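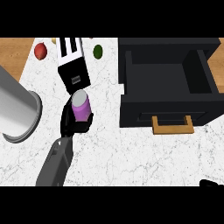
Simulated kitchen counter task, gripper holding the purple can beside the toaster.

Progress report to Castholm, April
Prepared by Harish Pant, Stonley

Work this period stayed in simulation. We ran the counter-clearing task 367 times under the Rana controller, and 106 runs ended with the can inside the drawer and the drawer shut. I would not call that a kitchen helper. A bored teenager does better with one hand.

Most of the failures are dull ones. The arm picks up the can well enough, then lets go too soon or clips the side of the drawer on the way in. Pulling the drawer by its handle is still the weakest step and eats most of the time in each run. We also tried the same counter with jointed hands in place of the two-finger gripper.
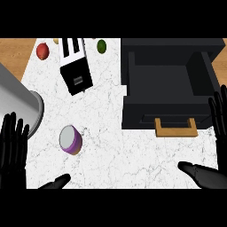 The hands cost more to run and have more joints to tune, and so far I can't show you a gain that pays for either. Vellness would like us to keep both going. My own view is that we should pick one by the next review, and I lean toward the gripper.

On the claim in the original proposal that a shop or home trial could start this year - I don't support it. The fruit and the toaster stay put in our setup, and real counters get messier by the hour. We have 3 open faults in the contact model, and 15 days of compute left in the budget. I propose spending those days on the drawer alone and leaving the toaster tasks for later. A revised schedule is with Stonley's finance office for sign-off.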